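4.2 How people got on with the phones

I should say first that I didn't go into this part of the study expecting much. We had 48 handsets to give out, all of them the cheaper Faren model with the clip-off back, and my own guess was that people would treat a removable battery the way they treat the radio app, as something that's there and gets ignored. So I set up the diary questions mostly around screen size and storage, and only tucked the battery items in near the end. I'd do that the other way round now!

Everyone kept the phone for three weeks in March and filled in a short diary each evening (or most evenings, let's be fair to them). The diary asked how much charge was left, whether the phone had been plugged in during the day, and whether the back had come off for any reason at all. We also gave each person a spare battery and a little charging cradle made by Soster, and left it entirely up to them what to do with it. I was quite strict with myself about that. I didn't send reminders and I didn't suggest carrying the spare about, because I wanted to know what people do when they're left alone with the thing.

What came back surprised me. The diaries recorded 300 battery swaps over the three weeks, and 110 of those happened away from home, on buses and in staff rooms and once, memorably, halfway up a hill in the rain. The swaps weren't spread evenly, though. A fairly small group did them almost daily, a bigger group did one or two and then drifted back to the cable, and the rest never took the back off after the first evening. Figure 3 shows a square wood-grain table with a white utensil stand on it.
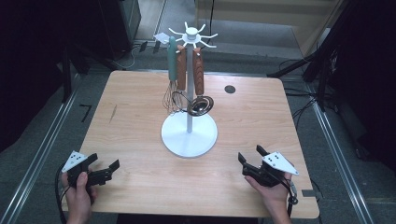
The heavy swappers were an interesting bunch. I'd pictured younger people who play a lot of games, but what they had in common was work that kept them away from a socket for long stretches. One was a delivery driver whose van had a dead charging point, another did night shifts where phones had to stay in a locker. For them the second battery had become part of packing a bag, along with keys and lunch. One wrote in her diary that she'd stopped looking at the percentage altogether, and I think that tells me more than the numbers do.

The people who gave up are just as useful to us, and their complaints were very practical. The back cover was stiff and took a fingernail to open, and several people were afraid of snapping the clips. The phone also had to restart after each swap, which took long enough to be annoying if you were waiting for a call (I timed mine while making tea and the tea won). And a good few simply forgot to charge the spare, so that when they needed it they were swapping one flat battery for another. The cradle had no light to say it was finished, and I'd put some of the blame on that.

We also asked about the screen, as planned. The answers were mild. People liked having a larger display for maps and video and grumbled about reaching the top corner with one hand. The notch for the front camera, which takes up so much space in phone reviews, came up in hardly any diaries. I'd half written a whole section on it before the data came in, and it has now gone in the bin.

There are some limits here that I'd like to be plain about. Three weeks is short, and the batteries were new, so we've learned nothing about the thing that probably matters most, how people feel when the original cell gets tired after a couple of years. Giving out a free spare also makes swapping look more attractive than it would be in a shop, where you'd have to go looking for one and pay for it. And the diaries rely on memory. Where we could compare them with the phone's own restart log the two matched fairly well, but some of the quick daytime swaps had clearly been left out, so if anything our count is on the low side.

In the next section I go through the charging logs themselves, starting with overnight charging, where the differences between the groups are easier to see.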